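Filed under: Kit & Money
2 min read

So my nephew Ashton signed his first boot deal in November, and I have opinions! He plays on the wing for Menham (semi-pro, lovely ground, terrible pies) and Tikora offered him two pairs a season plus £700 in kit vouchers. No cash. He was over the moon, and I was the boring auntie asking to read the small print.

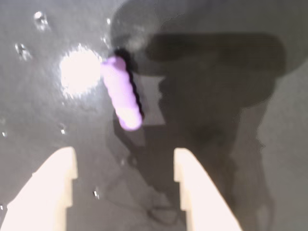 The bit that bothered me was the exclusivity clause. He can't wear another brand in training, even if the boots give him blisters, and he has to post about them twice a month. His teammate Nevzat turned down the same offer and buys his own Tulars in the sales, which I rather admire.

Mind you, Paora Rakena at the club reckons a lad with 3,576 followers isn't going to get anything better this year, and he's probably right. Ashton signed for one season, with no automatic renewal (my one victory). I've told him to keep his old pair in the car anyway.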